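Proyecto Prisetberg: informe de avance al 8/21/26
Guía de buenas prácticas para la manipulación de ropa con pinza de mano 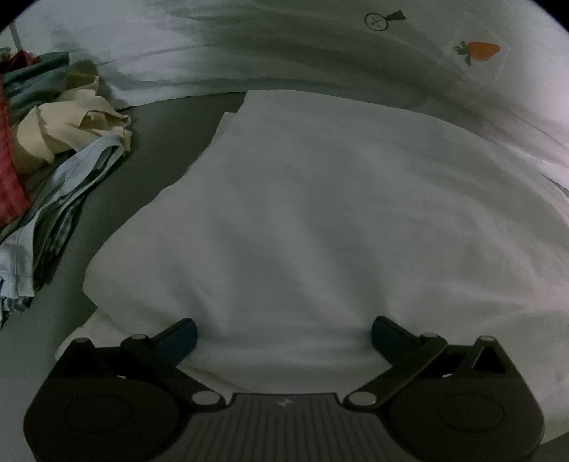 Rajitha Bhattacharjee pidió en la última reunión que la guía separase las reglas obligatorias de las recomendaciones, y añadió que el borrador de febrero las mezclaba y que así no se podía auditar ninguna sesión. El texto actual ya hace esa separación.

Estado de los trabajos

La versión 2 de la guía tiene 16 reglas, 15 de ellas cerradas. Queda abierta la que fija cuándo se da por válido un agarre en prendas de varias capas. Retton propone exigir que los dos dedos sujeten la tela antes de levantarla; Oyelaran prefiere admitir también el arrastre sobre la mesa.

Se han revisado con la guía más de 2000 registros de doblado y separación de ropa. Los fallos más frecuentes son de anotación: falta el tipo de prenda o no consta si la tela estaba ya doblada al empezar.

Reglas obligatorias nuevas:
Revisar las almohadillas de los dedos antes de cada sesión.
No tirar de una prenda enganchada; abrir la pinza y volver a empezar.
Anotar los intentos fallidos igual que los buenos.

Pendiente

Cerrar la regla abierta con Retton y Oyelaran. Pasar el formulario de registro a Pavel, donde todavía está cargada la versión anterior. No se solicita ampliación de presupuesto. El plazo de entrega se mantiene.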